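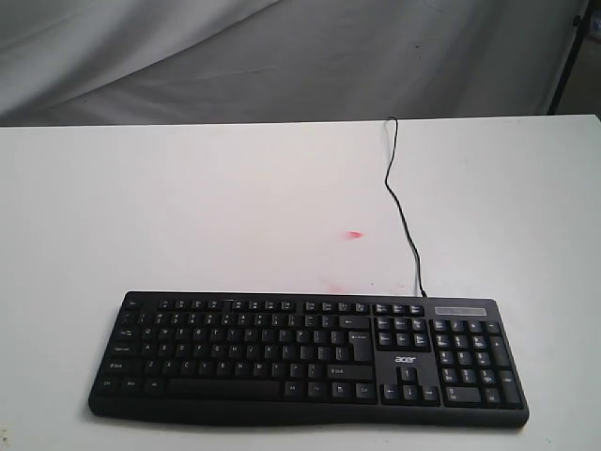
A full-size Acer keyboard.

Book Notes: A Summer at the Switchboard

Filed under: Memoir, Reading Group Picks

The next title for our Saturday readers is The Night Board at Harawira, a memoir about one long season spent working the telephone exchange of a lakeside hotel. The author was nineteen when she took the job. She had been promised a place at the front desk, and when she arrived with her one suitcase she was told the desk was full and sent down a flight of stairs to a room with no window.

She stayed from June until the hotel closed for the winter. The book follows her through those months at an easy pace. There are 26 chapters, most of them short, and each one is built on a call or a caller. A man in Zarametti rings the same room every night at ten and hangs up when it is answered. A bride's mother books a call to Oncombe and then sits on the stairs for two hours waiting for the line. The operators were told never to listen in. They all did, and the author is frank about what she heard and what she repeated.

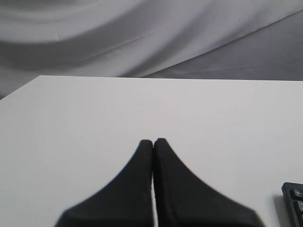 The middle of the book is the strongest part. The hotel brings in extra staff for August, and eight young women end up sharing two attic rooms and a single bathtub. They lend each other shoes, fall out over a drummer, and learn to sleep through the heat with wet towels over the bed rails. The pay was poor and the food was worse. She writes about both without much complaint, and she is very good on the pleasure of having her own money for the first time, even when it was gone by Monday.

I was less taken with the last 8 chapters, which jump ahead to her marriage and her years as a school secretary. They are well written but they feel like the start of a different book. A few of us who have read ahead thought the same. One member liked them best of all, so there should be plenty to talk about.

The memoir first came out from Tisent, a small press, in a run of 4,000 copies. It has been reissued in paperback with a new foreword and a map of the hotel grounds. The library has copies behind the desk for group members, and there is a large-print edition if you ask for it.

Please try to read as far as the end of August in the story before we meet. If you ever had a summer job away from home, bring a photo or a pay stub if you still have one.

8 comments | Share this item

Get Book Notes in your inbox every month. Enter your email to subscribe. You can unsubscribe at any time.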